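Keep the Paper Form
Solomiia Prokopenko
8th January

In June my town of Gratside closed the window where a person could ask for a library card, a parking permit or a copy of a birth record with a paper form. Now there is a page on the internet for all of it. I use this page and I do not hate it. But I think the window was closed too early, and I want to explain why I think so.

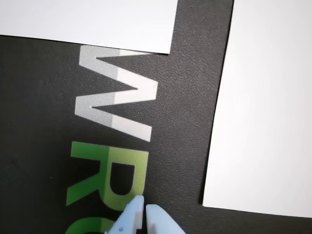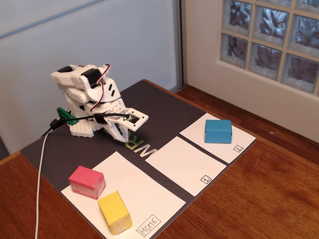
Mr. Cheng from Uvside wrote to me, after my first letter on this subject, that I am defending the past. His town closed its window two years before ours, he says, and people learned. His own father learned at 80. If the father could do it, then anybody can, and the money for the window is better spent on the roads.

I thought about this letter for several days. I am glad for the father. But I would like to know who sat next to him when he learned. When I came to this country my English was small, and I filled in my first form at a window like ours. The woman behind the glass turned the paper to me and put her finger on the line where I had to sign. She said nothing, and I understood everything. The page on the internet has no finger. It has a red sentence which says that the field is not valid, and it says the same sentence for a wrong date, for a missing letter and for a name which is too long. My name is too long. On the parking permit I am now Solomiia Prokopen.

The town says that the window cost too much for the few people who came. In its last year 216 people came to it. In a meeting this number was presented as very small, and maybe it is small for a budget. But those are people for whom the other way did not work, or they would have stayed at home. It is strange to me to close the door which is used by exactly those who have no second door.

I do not ask to have the window open every day, as it was. Two mornings in a month would be enough, 16 hours if I add the mornings together, and a box of forms at the library for the rest of the time. The paper form had 200 words on one sheet, both sides. The page has seven steps, and if you stop at the fifth to look for your glasses, it forgets you and you start again from the first.

Also a paper can be carried to a neighbor. In my building on Judel Street we did this often. Somebody came with the sheet in the evening, we put it on the kitchen table and read it together, and the next day it was ready. With a password people are ashamed, or they are afraid to show it, and they are right to be afraid.

The old forms are still in the hall, in the rack by the stairs. I took one last week and filled it in, but there is no place to leave it.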